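Fluvside Community Workshop Program
Household Repair and Storage, Unit 4: Sorting Hand Tools
Course handout prepared by Hanna Adamczyk; revised in September by Weronika Duda

4.1 Purpose
This unit covers the sorting and boxing of small hand tools at a shared table. Participants are expected to have read Unit 3 (Cleaning and Inspection) before attending.

4.2 Working at the table
Each group is assigned one table and one open box. Shallow boxes are preferred for this exercise. Long tools may be laid diagonally where the box is too short for them. Handles should remain easy to reach, and pointed ends should face down or toward a wall of the box.

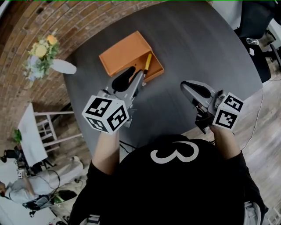

Figure 4.1. Orange box on the round table, with a yellow-handled tool laid along the inner wall.

Tools that do not fit are set aside for the cabinet described in Zadora, Notes on Small Workshops, chapter 12. They are not to be stacked on top of a full box.

4.3 Posture and position
Participants should stand close enough to the table to avoid overreaching. A slight forward lean is acceptable for short periods – the practical portion of this unit is limited to 60 minutes for that reason. Loose cords and straps should be kept clear of the work.
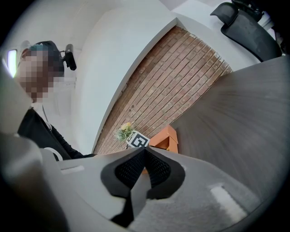

Figure 4.2. Slight forward lean, with the brick wall panel behind.

4.4 Assessment
Groups submit a written inventory of up to 14 entries, using the Cieślak form. Late inventories are accepted until noon on the following day.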